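Wullura Hemp Room: how we're getting on
Spring progress report to the Whitelaw Fund, from Manaia Halliday
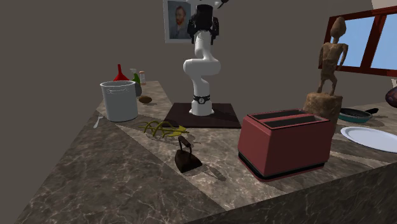
Hello again! Most of your money so far has gone on the leaflet and the room, so I'll start with those. The leaflet is finished, printed and very nearly all given away. We had 1000 done on the cheaper paper and I'm glad we didn't go glossy, as people fold them up and stuff them in their back pockets. The room is further behind. I've got my heart set on a brown-grey stone counter with pale veins wandering all over it and a plain wall behind, because hemp cloth looks lovely laid on something dark and mottled. Caltico have quoted for stone and also for a painted board version, and I'll be sending you both quotes before I say yes to either (I know which one you'll pick).

Now, the questionnaire. We put it in the middle of the leaflet and got 182 back, which I was thrilled with. I read every one at my kitchen table over a week of late nights. The question people wrote most on was "What would you like to know about hemp?" and the answer, over and over, was whether it's the same thing as cannabis and whether they'd get into trouble for having the hand cream. So that has moved to the top of the display plan. The rope-making history, which I love and had given a whole wall, is going down to one panel by the door. I sulked for an evening and then redrew it.

A fair few people also told us what they thought of the name. "Hemp Room" is not setting the town alight. Suggestions included The Wullura Weave, The Green Room (there's already a hairdresser's called that) and several that I can't put in a report to a funder. We're keeping the name for now, mostly because it's on the leaflet.

Talks. I've given two, both in the evening at seven, and both ran well over. The first was on building with hemp and drew a lot of self-builders with very long questions about damp. The second was meant to be on the law as it stands for growers, and it turned into a proper argument about whether the old Plorkis fields should be used for a trial crop. I let it run. Plenty of those people hadn't spoken to each other since the bypass business, and they were still going in the car park when I locked up.

On the trial crop itself, I have to tell you we've slipped. The licence form went in later than I promised, which was my fault. I'd left out the map showing the field edges, and it came straight back. It's gone in again with the map, and a spare copy of the map. If we don't hear by the end of April we've missed sowing for this year and I'd like to talk to you about carrying that part of the grant over. The seed money hasn't been touched.

Spending is otherwise on track. Printing came in under, hall hire came in over, and the two pretty well cancel out. The sheet is attached, with receipts in date order this time.

Next up: the display text, which I'm writing now and would love one of you to read for anything that sounds like I'm selling something. Then the counter, then shelves, then opening the door. You're very welcome to come and see it before it's tidy. Mornings are best, and bring a jumper, as the heating doesn't reach the back.

Manaia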